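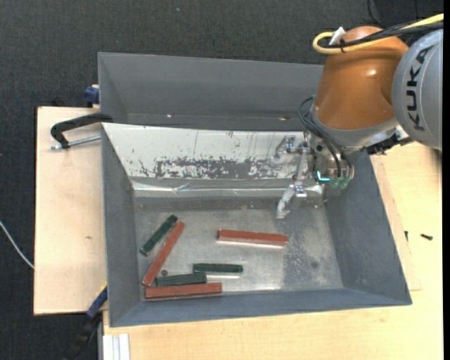
Slide 1. The picking cell, KUKA arm over the front bin, green and reddish-brown bars waiting.

(Leave it up while people find seats.)

Morning. I'm Nigel Bloxham, I look after the bin cell at Ullamell. If you came for the clever vision talk, that's Clegg, after the break. I do clamps.

Start with the bins. The arm believes whatever we told it about where they are. So: clamp the bin to the boards, nip up one side, then the other, then back to the first. Push the bin with your palm. If it moves, it was never clamped, it was resting. We lost most of January to a bin that was resting.

POINT at the back wall of the front bin, the flaky patch. That surface has had a hard life. Shiny surfaces are a nuisance to us as well – the floor is bare metal and throws light back at you, and a bar lying on a reflection can look like a bar and a half. We wipe the floor every 200 picks. Wiping does not make it pretty. It makes it the same as last time.

Cables next. Look at the yellow one and the loop it makes beside the orange housing. Tight loops are where I look first. Run the wrist to both ends of its travel at 20 per cent speed and watch the loop, only the loop. Then do the thin black hoses down to the tool. (Tell the Tramby story here if they're awake. Skip it if the Tramby people are in.)

Fingers. Check the wrapping, check the small joints between the links, replace any wrap that has gone baggy. Brenero wrote us a procedure for this that runs to 2 pages, one of which is the cover.

ASK the room: what else is on the boards? Wait. Someone will spot the screws, bottom right. Good. Rule in our cell is that a stray screw gets traced to its hole before anybody presses start, even if it takes all of lunch.

After any of the above, 100 test picks, mixed colours, bars thrown in by hand. Don't lay them out nicely. Everyone lays them out nicely.

NEXT SLIDE – the clamp torque table. Apologise for the font.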